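About Akalov Office Fit-Out and Clearance

Akalov supplies, sets up and clears small offices. We deal in desks, task chairs, meeting tables, desk phones, keypads and the cabling that joins them. The business was registered in 2000 as a cable contractor and took on furniture later, when clients began asking us to move the desks we had just wired.

Our premises are on Dinau Road. The ground floor is storage and dispatch. The upper floor has a timber floor and is used for layout trials, sorting and testing. Visits are by appointment.

What we do

Most of our work falls under one of these headings.

Set-up. We take a floor plan, mark out desk positions and run power and data before any furniture goes in. Cables are cut to length on site and labelled at both ends. Chairs are unpacked last.

Clearance. At the end of a lease we remove furniture and equipment, sort it and return the floor to the condition described in the lease. Fixed cabling is removed only if the landlord asks for it in writing.

Storage. Items can be held between leases for up to 2 years. Each item is tagged and entered on a list, and a copy of the list goes to the client.

How we sort

Sorting takes up more hours than lifting. A typical small office yields a few large items and a great many small ones, and the small ones are where things go missing. Our method has not changed much since Tomás McGrath wrote it down for new staff.

Furniture is checked first. Chairs are tested for gas lift, castors and back tilt. Tables are checked for level, loose bases and damage to the top. Round tables are stored with the top off and wrapped separately, as the edge chips easily when the table is rolled.

Loose electronics and cables go to the floor in one heap, away from the furniture. They are separated by connector type, then by length. Anything with damaged insulation is cut through and sent to the recycler. Good cable is coiled, tied and binned.

Small devices such as keypads, handsets and remotes go on a table, one at a time, with their leads beside them where the leads can be identified. A device without its lead is still kept for 3 months, and in many cases the lead appears in a later box. Batteries are taken out before storage. 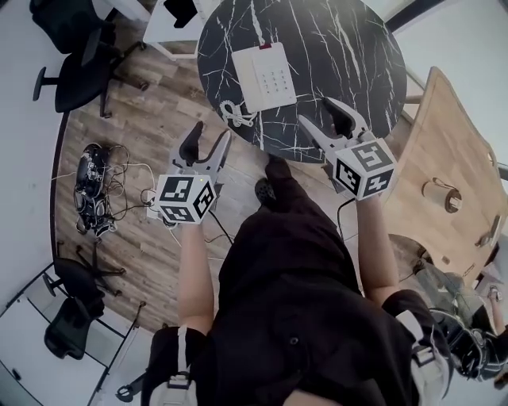 Table tops and finishes

We keep a small stock of meeting tables for hire and sale. Dark tops with a pale vein are the most requested colour at present. They show dust and fingerprints more than a plain grey top and should be wiped with a damp cloth and dried. Solvent cleaners are not recommended on any finish we supply. White desks are available in two depths.

The Tamden range of task chairs is held in black only. Spare castors are kept for all current models. The older Butt chair is no longer stocked, but we can still service the base and arms.

Service area and minimums

We work within the metropolitan area. Country jobs are quoted separately. The minimum charge for a clearance is $500, which covers one vehicle and two staff for half a day. Stairs, loading dock bookings and after-hours access are charged as extras and listed on the quote.

Filed under: About Us / Office Furniture / Clearance and Storage

Last updated: 10 September 2020

Comments (3)

deskbound_k: Do you take single chairs, or does it have to be a whole office? I have one with a dead gas lift.

Akalov office: Single chairs can be dropped off by appointment. A gas lift can usually be replaced if the base is sound.

R. in accounts: Used them for our clearance in June. The item list was accurate, though it listed the kettle under electronics and it took me a while to find it.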